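네이비 파우치, 여행용 세면 가방으로 계속 써도 될까요?

글쓴이: Nägeli_M

안녕하세요. 한국어로 글을 쓰는 것이 아직 조심스럽습니다. 틀린 표현이 있으면 양해해 주십시오.

6월에 Riris라는 작은 가게에서 남색 천 가방을 샀습니다. 원래 필통으로 쓰려고 했는데, 지금은 세면도구를 넣고 다닙니다. 책상에 올려놓은 모습을 먼저 올립니다.
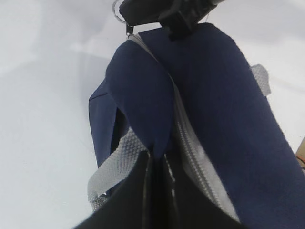
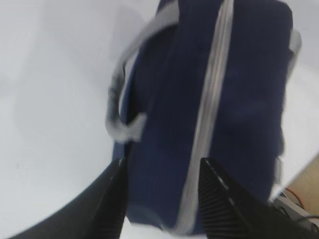
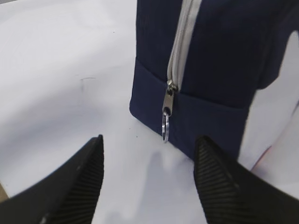

제 고민은 지퍼입니다. 짐을 많이 넣으면 중간 부분에서 움직임이 무거워집니다. 힘을 주어 당기면 닫히기는 합니다만, 옆의 천이 같이 말려 들어갈 것 같아서 걱정이 됩니다. 수선을 맡기는 것이 좋을까요, 아니면 물건을 줄이는 것이 먼저일까요? 칫솔, 면도기, 작은 수건, 그리고 약을 넣습니다. 병은 두 개입니다.

--- 댓글

halima_a
수건을 빼세요. 저도 비슷한 천 가방을 5년 썼는데, 지퍼가 망가지는 이유는 거의 항상 수건이었습니다. 부피가 큰데 눌리니까 들어간다고 착각하게 됩니다.

나타샤K
저는 의견이 조금 다릅니다. 수건보다 넣는 방향이 중요하다고 생각합니다. 딱딱한 병을 바닥에 눕히고 부드러운 것을 위에 두면 지퍼가 위로 밀리지 않습니다. 수건을 빼면 병끼리 부딪쳐서 오히려 불편했습니다.

halima_a
나타샤K 님, 병을 눕히면 샴푸가 샙니다. 한 번 겪어 보시면 세워서 넣게 되실 겁니다.

나타샤K
뚜껑 밑에 비닐을 한 장 끼우면 됩니다. 저는 아직 샌 적이 없습니다.

wumpini5
지퍼 이빨에 양초를 살짝 문질러 보셨습니까? 닫은 상태에서 한 번, 연 상태에서 한 번 문지르고 마른 천으로 닦으시면 됩니다. 기름은 바르지 마세요. 천에 얼룩이 남습니다.

Nägeli_M
답변 감사합니다. 양초는 생각하지 못했습니다. 오늘 저녁에 해 보겠습니다. 세탁도 궁금한데, 세탁기에 넣어도 괜찮습니까? 안쪽에 치약이 묻었습니다.

Blagoje
세탁기는 반대합니다. 미지근한 물에 중성 세제를 풀고 손으로 누르듯이 빠세요. 진한 남색은 물이 빠질 수 있으니까 흰 빨래와 같이 두지 마시고요. 말릴 때는 지퍼를 다 열고 그늘에 두십시오.

wumpini5
저는 세탁망에 넣어서 울 코스로 돌립니다. 제 것은 문제없었습니다만, 천이 다르면 결과도 다를 수 있습니다.

Nägeli_M
양초를 문질러 보았습니다. 전보다 부드럽게 닫힙니다. 수건은 일단 빼고, 병은 Blagoje 님의 말씀대로 가방을 손으로 빨아서 말린 다음에 다시 넣어 보겠습니다. 세울지 눕힐지는 아직 정하지 못했습니다.

--- 독자 의견

Mirkent에서 읽는 사람: 저도 치약 때문에 들어왔습니다. 물티슈보다 젖은 수건이 잘 닦입니다.

Cinmont: 지퍼 수선 비용을 아시는 분 계십니까? 동네 가게마다 말이 달라서 여쭙니다.

나타샤K: 손잡이만 고치실 거라면 집에서 꿰매셔도 됩니다. 지퍼는 맡기시는 것이 안전합니다.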